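Two-Arm Handover: Your Questions

Last updated July 21, 2021

I get a fair few emails about the handover work, and lots of them ask the same things, so I've put my answers on one page. If yours isn't covered, write to me at the Flenard lab and I'll add it when I get a quiet afternoon.

What are you trying to find out?

Whether a pair of robot arms can learn to pass things between them from people showing them how, without anyone writing down the rules. I'm mostly interested in the bit in the middle, when both grippers have hold of the object and one of them has to let go. Let go too early and you drop it. Too late and the arms end up having a small tug of war, and the motors do not enjoy it at all.

We call the method Tratomow. Rafail Kokkinos came up with the name and has never given the same explanation of it twice, so please don't ask me what it stands for.

Why handovers? Isn't grasping hard enough?

Grasping is plenty hard! But a lot of ordinary jobs need an object to change hands — you pick something up with your left because it's nearer, and you need it in your right to do anything useful. One-armed robots get round this by putting the thing down and picking it up again from another side. It works, it's slow, and it's no good for something that won't stand up by itself.

What does the meeting point look like?

Cups are one of my favourite things to work with, mainly for how unforgiving they are. A thin plastic one gives way under the fingers, so the second gripper is closing on something that may not be quite the shape it was a moment ago. It also has to find room beside fingers that are already there.
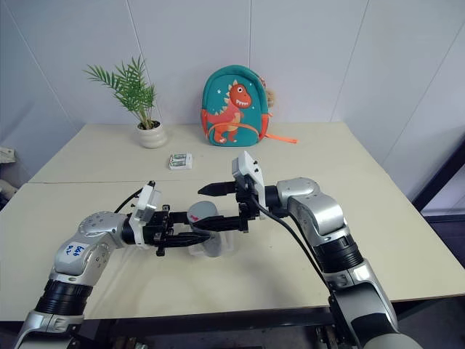
Both grippers at the cup, with the left one's fingers closed round it.

People often ask if the arms meet at a fixed spot. They don't. The model picks a place within reach of both, and it does seem to favour the middle of the table, where the people doing the demonstrations tended to do it too. I'd like to see it get braver about that.

How does the learning work, in plain words?

A person drives both arms through the handover, and we save what the cameras saw along with how every joint moved. The model then learns to guess the next short stretch of movement from the current pictures. It carries out part of that stretch, looks again, and guesses afresh.

The part that's ours is a second guess running alongside the first. At every step, the model also says which arm it thinks is in charge of the object: left, right or both. We mark this by hand in the demonstrations (tedious, and I owe Marjan Abbasi a great many biscuits for her share of it). Neither gripper is allowed to open until the model has said "both" for 8 steps running. It sounds almost too simple, and I was a bit embarrassed to propose it, but it got rid of most of our drops.

How much data did you need?

We trained on 2,000 demonstrations, spread over 64 objects. You can get away with less if your objects are all alike. When we trained on cups alone, we had decent cup handovers quite early on, and then it went to pieces the first time we gave it a jar.

Why do you bother with cameras at the wrists?

From above, the arms get in the way of the very thing you care about. Once the second gripper comes in, the head camera can lose sight of where the fingers touch. A wrist camera moves with the hand, so it has a close view just when you want one. With a jar, for instance, it sees the lid between its own fingers and the other gripper right behind it.
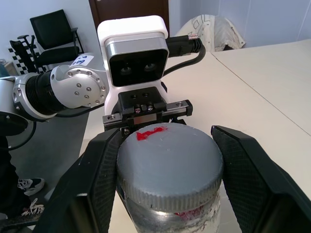 Wrist view: a grey-lidded jar between the fingers, facing the other arm.

We did try taking the wrist views away. Cups got a bit worse. Jars got a lot worse, and my guess is that the model needs to see how much of the side is free for the other gripper to take hold of. I haven't proved that, so treat it as a hunch.

Does it use touch or force sensing?

Not yet. Everything it knows comes from the cameras and the joint readings. Rafail thinks we should add touch straight away; I'd like to know how far looking alone will get us first. We have this chat up to four times a week.

How well does it do?

Better than the same model with no "who's holding it" guess, and by enough that I believe it. Cups and jars go across nicely on most tries. Soft things are still poor. Anything long is a bit of a lottery, as the model likes to hold it in the middle and leaves the other gripper nowhere sensible to go. The full table of results will be in the write-up, failures included.

What goes wrong most often?

Waiting! The arms get to the object, both take hold, and then they just stay there, each apparently expecting the other to move. We think this comes from the demonstrations, where people naturally pause for a moment before letting go, and the model learnt the pause rather too well. Trimming the pauses helped. Trimming them too hard brought the drops back, so we've settled on something in between and I'm not fully happy with it.

Has it been tried anywhere else?

Yes, the group at Demham ran our trained model on their own pair of arms. It didn't work until they'd added 4 short sessions of their own demonstrations, and then it was fine on cups and so-so on the rest. I found that really encouraging, though Marjan says I'm easily pleased.

Can I have the code and the data?

The code, yes, once I've tidied it up. I'm aiming for November. The data will follow, and the hand-marked labels will come with it. If you only want to look at a few recordings beforehand, email me and I'll send you a handful.

Can I come and see it?

Please do. We're on the ground floor of the Staniforth building. Let me know first so I can make sure the arms are switched on and not in bits, and bring something small for them to pass across if you like. Nothing with liquid in it, please.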